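Notebook – Zonlow kitchen sim pack, trial licence
January, started 9.40am

Trial runs to the end of the month so want a yes/no on this before then. Ntuli licence for the old pack is still live, keep it live for now, don't let it lapse by accident like last year.

Install. Went on the Odell box first time once the driver was bumped. Docs say one command, took three. The asset download stalls at 93 per cent if you're on the office wifi, plug in the cable. Left a note on the box.

Unpacked size bigger than the page says. Moved old Cakness scenes off to the spare drive to make room – they're in the folder called old_cakness, don't delete.

First look at the task list. Fridge stuff, cupboard stuff, sink, a few table tasks we can already do in the Ntuli pack. Fridge ones are the reason we're looking at this at all. Picked "take item from fridge" as it comes, no edits, with their supplied policy and their arm settings. Batch of 100 to start.

11.15 batch done. Speed fine with the viewer shut. With viewer open it crawls, and the second window makes it worse. Run headless and only open it for the ones you want to look at.

Opened a handful by hand. The eggplant runs (they call it eggplant all through the config, so search for that, not aubergine) are the useful ones for us. Long, smooth, tapered, awkward to hold, close enough to the bottle shapes we care about.

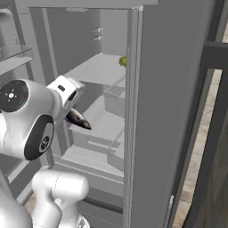

Grip settings live in two places, the task file and the robot file, and the robot file wins without telling you. Lost half an hour to that. If you change finger force and nothing happens, that's why. Have asked Zonlow support if it's meant.

Contact looks better than the Ntuli pack. No buzzing at the fingertips, which was our main moan there. Did get items sinking a little way into shelves when dropped from height. Making the physics step smaller fixed it but slows everything down. Put the value we settled on in the shared config, line 287, with a comment. Please leave the comment in.

Things that annoyed me:
Error messages are just numbers. There's a table for them but it's in the PDF, not the web docs.
Door angle is in radians, drawer travel in milimetres. Pick one.
Reset doesn't always put the door back where it was. Reload the scene between batches, don't trust reset.
Surfaces are quite plain. Fridge is grey all over. Fine for motion work, not sure about training anything vision based on it without swapping textures. There's a randomiser in the paid tier, not in the trial. Ask for a few days of it?

Things that are good:
Logging. Joint angles, gripper state and contacts all in one file with sane names. Our plotting script read it after a two line change.
Seeds work. Same seed, same run, checked it on both machines.
Placement of items can be set from a plain text file so we can do our own layouts without going near their editor, which is horrible.

2pm. Second batch, our own grasp planner in place of theirs. Took a while to hook up as their frames are y-up and ours z-up, got the arm going straight at the floor first go. Sorted with the converter from the Odell job. Stopped the batch at run 189, the box was needed for something else. Not calling any success rate from it yet, the pass check only looks at whether the item is above a set height at the end, so something wedged against a shelf counts as a pass. Need to write our own check. Hold time plus distance from the shelf probaly enough.

Collision between the forearm and the fridge door is off by default!! Turn it on. It's under "advanced". Anything run this morning had it off so treat the first batch as a smoke test only, I've renamed the folder so it doesn't get quoted at anyone.

Price. Quote is per seat, per year, and the headless nodes count as seats. That's the sticking point. Ntuli lets you run as many nodes as you like on one seat. If Zonlow won't move on nodes then we'd be paying for four where we pay for one now. Contacts and logging are nice but not four times nice.

To do
own pass check, then rerun both batches with door collision on
ask support: grip settings, reset bug, node pricing, randomiser trial
try the cupboard tasks, not touched yet
copy the error table out of the PDF into the wiki
give the box back by 5

Leaning yes for one seat if they sort the nodes. Will write up properly after the rerun.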